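Thread on the Gero and Haugen distribution change, for anyone who skipped the April filing. 1/

Gero ends its import contract with Haugen at the close of the model year. A new company, Mukivex, takes over wholesale, parts supply and warranty processing for all Gero light trucks and vans. 2/

Ownership: Gero holds the majority. Haugen keeps a minority stake and 2 board seats. The filing does not give the exact split, and the press office declined to add to it. 3/

Assembly stays in Rureldale under a 3-year supply agreement. Haugen still owns the building and the paint line. Mukivex buys finished vehicles at the gate and carries the inventory from that point on. 4/

Headcount at Rureldale is listed as 800. The filing says those contracts remain with Haugen. Sales and service staff move to Mukivex on existing terms. 5/
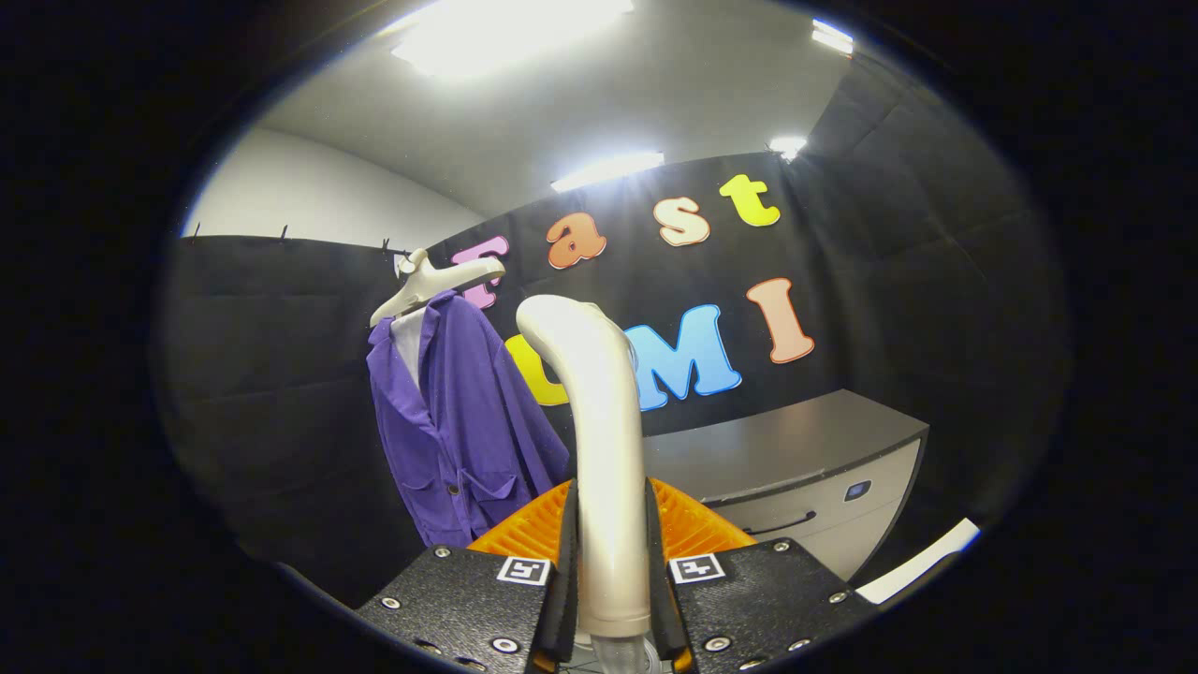 Glossy white curved tube, held upright between two black fingers.

Dealers: 12 outlets sell Gero today. All get a letter of intent. Final agreements depend on a showroom audit and a minimum parts stock, with the stock list to follow in a separate bulletin. 6/

Warranty: vehicles sold under Haugen stay covered for the original term. Claims filed before the changeover are closed by Haugen. Later claims go to Mukivex, regardless of sale date. 7/

Parts orders are less clear. The filing mentions a freeze of up to 3 weeks while stock records move to the new system — open back orders are not addressed at all. If you run a fleet, order filters and brake parts early. 8/

Pricing: no change announced. The current list holds through the end of the model year, and the van's diesel option stays on it. 9/

Still open: who handles recalls on the older pickups imported before Rureldale started building them. I have asked both companies and will add the reply to this thread. 10/10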